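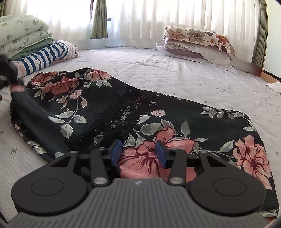 Black, floral and satiny, laid out on the bed for folding.

The great fold: does it save you anything?

Every autumn someone sends this newsletter a folding method. In October it was three of them in a single week, all swearing that a drawer of clothes standing on end like index cards would change the way I get dressed in the morning. I have been getting dressed in the morning for a long while without much trouble, so I came to this with my arms crossed.

The method doing the rounds in Wimstead is the one Blagoje Softić teaches on Tuesday evenings in the room over the Lagman dry cleaner's. It goes like this. You lay the garment flat, bring the sides in to make a long strip, fold the strip in half, then in half again or in thirds, until you have a packet that will stand up by itself. With a cotton T-shirt it works. I will give him that. A T-shirt is a rectangle with ideas, and cotton stays where you put it.

My quarrel is with everything else. Handouts on folding always show the T-shirt, then the jeans, then possibly a tea towel for light relief. They go very quiet on anything slippery. Try the same strip-and-stand business on a satiny nightie with lace on it and you will have a lovely packet for as long as you keep your hand on it. Take the hand away and it slides open. Put it upright in a drawer and by the weekend it has slumped down behind the socks.

I put this to Blagoje, who was good about it. He says slippery things should be folded fewer times and rolled at the end, and that the lace should go on the inside of the roll so it doesn't catch on the next thing along. He also says most people rush the flattening. You smooth from the middle outwards with the side of your hand, and if one part is bunched you lift it right off the bed and lay it down again. Tugging at it only moves the bunch somewhere else. I tried that at home and he has a point. The flattening took longer than the folding did, and I resented it, but the roll held.

Whether it was worth doing is another matter. The handout claims a family can "free up a whole drawer". Whose family? What size drawer? I emptied one of mine, folded the contents his way and put them back, and I did gain a bit of room at the front. I then filled it with things that had been on the chair. So the drawer was full and the chair was clear, and two days later the chair was not clear either.

There is also the matter of kit. Ivia will sell you drawer dividers, and Flaltow does a folding board, a hinged plastic thing you flap shut over a shirt. I borrowed a board from a neighbour. It makes all your shirts the same size, provided they were more or less the same size to begin with, and it is hopeless with straps. A strip of stiff card from a cereal packet did the dividing perfectly well. Shoe boxes do too, if you can live with the look of them, and since the drawer is shut most of the day I find I can.

What I have kept, for those who want the short version:

T-shirts standing up. It really is easier to find the grey one.

Nightwear rolled, lace in, and laid flat on top of everything else. It does not need to stand to attention.

Jumpers in a pile, as before. I see no case for changing jumpers.

Socks in pairs. Blagoje is against balling them and says it ruins the elastic. Mine were ruined already.

Delicate things get done on the bed and never on the kitchen table, where there is always a crumb — and a crumb on dark satin shows from the landing.

The Tuesday sessions carry on until the end of term and cost £3, which includes a cup of tea and the handout. Bring two or three items of your own. My advice is to leave the T-shirts at home and take the most awkward thing you own, then watch what he does with it. If anyone manages a fitted sheet, write in and say how, and please send it in your own words. I have quite enough diagrams.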